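**Dec 1, 2021**

Thread on the bean scooping set, for people who asked how we're collecting it. I'm on the data side at Prelen. The model is called Enance and it learns from recorded runs that a person drives by hand.

**1/** The task is small. Two arms, a kitchen scale, a bowl, a tub of dried beans and a blue scoop. Move beans from the tub to the bowl until you reach the target weight, then put the scoop back.

**2/** We want 200 good runs before we train anything. We have 159. I expected to be done sooner, but small round things roll and every spill costs you a reset.

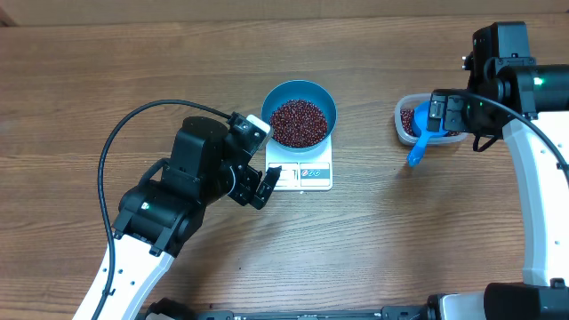

**3/** The slow part for new operators is the last few grams. They dump a full scoop, go over, and have to take some out. We keep those runs if the correction is clean. The model should see what fixing a mistake looks like.

**4/** Runs we throw out: the scoop gets dropped on the floor, the bowl gets pushed off the scale, or the operator stops to think for a long time with the arms parked in midair. So far that's 27. Most were the long pauses.

**5/** We change the start each time. Tub a bit closer, scoop handle turned another way, more or fewer beans in the bowl to begin with. The first batch all started the same and the policy fell apart as soon as the tub moved.

**6/** End of a run means both grippers open and back near the base, scoop in the tub. If the arms are still over the scale when the recording stops, the model learns to hang around there. We lost most of a day's data to that in the first week.
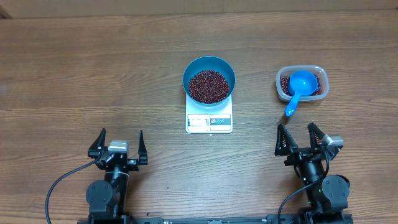 Yae Yagi replied asking if we log the number on the scale or make the model read it from the camera. She had trouble with glare on the display at Aoki and ended up logging it separately.

**7/** Both, for now. The weight goes in a side file and we use it to score runs. Enance only gets the camera views and joint positions. If it can't read the display we'll find out in January when we test.

**8/** We have 4 operators, one hour each at a time. Past an hour people get sloppy with the left arm because the right one does most of the work.

**9/** Next set is rice, same layout. I'll post the reset checklist once I've cleaned it up.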